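Egg packs change size from September

The egg shelf at the Lorkwood food co-op will look different from September. We are dropping the 10-count box and bringing in a pack of 4, which members have been requesting since the spring survey. The 12-count and the loose eggs stay as they are.

Of the 2280 boxes of ten we ordered last year, 92 came back or were marked down because the date was too close. Most of the requests for something smaller came from people who live alone or who bake only now and then.

The new packs come from Kan, the same farm outside Drirnport that supplies our loose eggs. They are brown eggs in a clear plastic carton, two by two, so you can look at the shells before you buy.

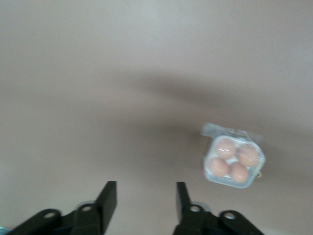 Endang Wattimena wrote in to ask why we couldn't have done the same thing in cardboard, and whether the plastic could at least come back to the store. She keeps her old pulp cartons for starting seeds and says a clear one is no good for that.

Kan does not have a pulp carton in this size yet. They expect to try one over the winter. Until then, rinsed cartons can go in the bin next to the bottle return – please take the paper receipt out first. Pulp cartons of any size are still welcome at the loose egg table, as long as they are clean and dry.

The small packs will be on the middle shelf of the dairy case, left of the butter. Deliveries come in before 10 in the morning, and we will restock again after lunch if they sell through. Standing orders for the box of ten will switch to the 12-count unless you tell the front desk you want something else.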